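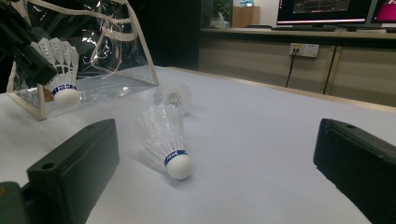 Shuttlecocks and the clear bag on the test table at Trikard.

I got a call from Irja Vuorinen at Trikard last week, and she started with "well, nothing's broken," so of course I drove straight over. Their shuttlecock packing job is on hold, and the trouble comes down to a gripper that won't stay as gentle as it's told to be.

If you missed my earlier bits on this, Trikard has been teaching a pair of grippers to pick up shuttlecocks and put them in a clear bag. It sounds like a silly little job until you try it with anything other than fingers. The skirts are light and springy, and they squash if you so much as look at them wrong. Squeeze the rounded base and you're mostly fine. Squeeze the skirt and you'd better know when to stop!

And stopping is where it went wrong. Somewhere past the 300th pick of a long run, one gripper closed on a skirt and kept closing. The software thought the jaws had stopped. They hadn't. Etornam Arthur was standing at the table straightening the bag when it happened, and his sleeve got caught between the jaws along with the shuttlecock. He hit the stop button with his other hand and came away with a pinched cuff and a red mark on his wrist (he showed me, and I've done worse with a stapler). Still, that could have been a finger, and everybody in the room knew it.

Géza Bodnár, who looks after the hardware, thinks it's the position sensor. It drifts as the motor warms up, so after a while the gripper believes it's more open than it is. He pulled the logs while I was there and the drift shows up plain as day, starting 27 minutes into the run. What bugs him more is that the force limit should have caught it anyway. Someone had raised that limit in the spring to stop the thing dropping shuttlecocks, and it never got put back. Oops.

So for now there are new rules. Hands stay off the table while the jaws have power, and that includes fussing with the bag, which everyone did (me too, on my last visit, sorry Irja). Runs stop at 400 picks so the motors can cool. The force limit is locked and takes two people to change. The sensor is coming out and a replacement is on order from Femmont, and Géza wants to put 3000 picks on it with no people nearby before he signs anything.

I asked Irja if this sinks the summer demo. She made a face and said July is still possible if the part shows up on time. Etornam is already back at it, with his sleeves rolled up to the elbow.

I'll stop by again once the new sensor is in.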